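Memwood Community Forum > Extensions > Shipping and Checkout

Topic: Table rates in the Jollurura shipping add-on

fernbarrow
I finally moved my shop off flat rate shipping and I'm so happy with it! I sell party tableware, 193 products, and the Jollurura add-on lets me set rates by weight and by shipping class in the same table. One question – is there a way to stop it from showing 2 methods at checkout when an order matches both rows?
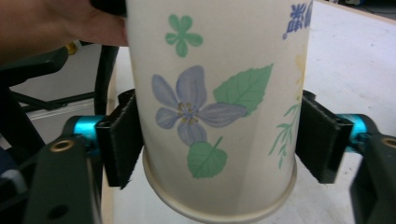
Herport, Tuesday, July 20, 2021

fernbarrow
Adding my setup. Row one is everything under 10 pounds, row two is the "bulky" class. A mixed cart gets both prices and people pick the cheap one, of course. Love everything else, the import from CSV took my whole table on the first try.

oxbow_tim
Set "stop after first match" on the bulky row and drag it to the top. The rows run in order. I have 400 of them and it's still quick!

quillpatch
I'd go the other way. Stop after first match will bite you once you add a second zone. Use the Fallahi rules plugin and hide methods by class. More clicks, but you can read it six months later.

oxbow_tim
Two plugins for one checkbox? I've run mine like this since February with three zones and no trouble.

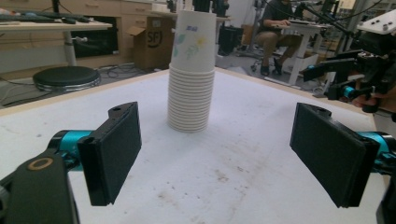
fernbarrow
Shipping classes are where I went wrong, I think. I had put "bulky" on the parent product and the variations weren't picking it up. Once I set it on each variation the rows behaved, and oxbow_tim's checkbox did the rest. A tall stack of nested floral paper cups like that one weighs next to nothing and still wants a long box, so weight alone was never going to work for me. Checkout shows one price now, yay!

quillpatch
Glad it's sorted, though I still say test it with a second zone before the holidays.

fernbarrow
Will do – I have a staging copy and I'm oddly excited to break it.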